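Plain Cups and Long Tables: The Return of the Tea Room in Plemmont
By the Features Desk, October

The tea rooms of Plemmont were once as common as its bakeries. By the end of the last century most had closed, and the town's main street was given over to coffee counters with little seating. Over the past three years that pattern has begun to reverse, and 7 tea rooms now trade within the old market district.
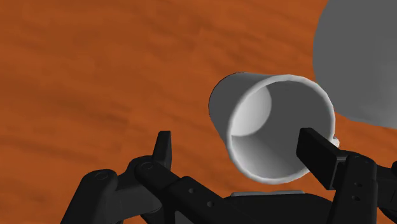
Owners attribute much of the change to lower rents on the upper floors, where rooms stood unlet for a long period. Furnishing them has required restraint. The Awan Tea Room, the first to open, chose shared tables and crockery without pattern, and its competitors have largely followed. A plain white cup against an orange-brown wood grain has become the accepted look of the district, and it is inexpensive to replace when breakages occur.

Supply has proved more difficult. Broltico, the regional importer, requires a minimum order of 800 packets, a quantity that few single premises can store. The tea rooms now order jointly and divide each delivery at a warehouse on Karlow Street.
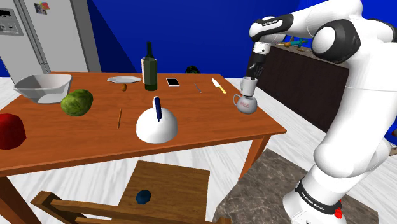
The arrangement has also allowed them to offer teas that had not been sold in the town for many years, including two smoked varieties. Prices remain modest. Most houses charge by the pot and permit customers to stay until closing at 7 p.m.

The town council is considering an application for a further tea room in the former Karlow Street post office. A decision is expected before spring.

Comments (3)

oldmarket_reader: The post office has no parking. Has the council looked at this?

Tess in Plemmont: Awan's smoked tea is very good but ask for extra hot water.

rw_north: Please list opening hours next time.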